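Keeping a small bench in working order
By Marloes Brouwer
Last updated: Tuesday, 4.30 pm

Luuk Goossens has sold boards and kitchen woodware at Hemerero for two years, and cooks most nights on a bench he calls narrow. I asked him first about boards.

"People buy one and expect it to do everything," he said. "I'd want a round one for bread and a grooved one for meat. Colour doesn't matter."

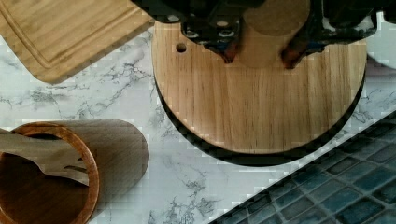

Round board and grooved board, side by side.

His oil costs $30 a bottle and he uses it monthly, always with the grain. He wipes it off after 50 minutes.

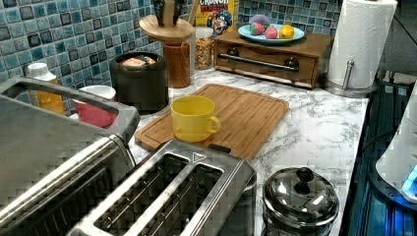
Appliances are where most benches go wrong, in his view. He keeps what he uses daily and gives the rest away. A toaster can stay out, and a board can go straight behind it, with room left on top for a mug. "The back wall is for the tall stuff, like the knife block," he said. "Leave the middle for working."

He is fussier about washing. Boards get a quick scrub, a rinse and a night standing on edge. He never soaks them.

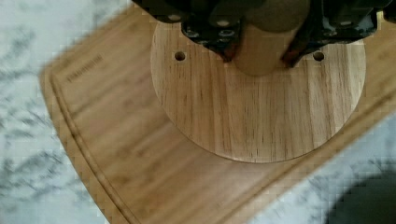 What it costs

Goossens spent $195 on his own set, most of it on the big board. He says a cheaper one would have done. 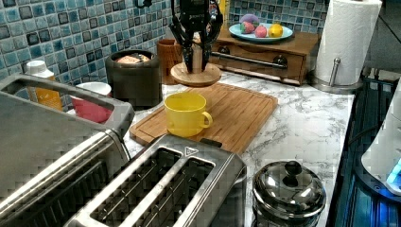 The oil was extra, and so was a scraper he has hardly touched. "I'd skip the scraper," he said. "Buy a decent brush."

Comments

Ferura: I oil mine twice a year and it's fine.

Smits: What about the smell of onions? Mine won't shift.

Caltetti: Salt and half a lemon, Smits.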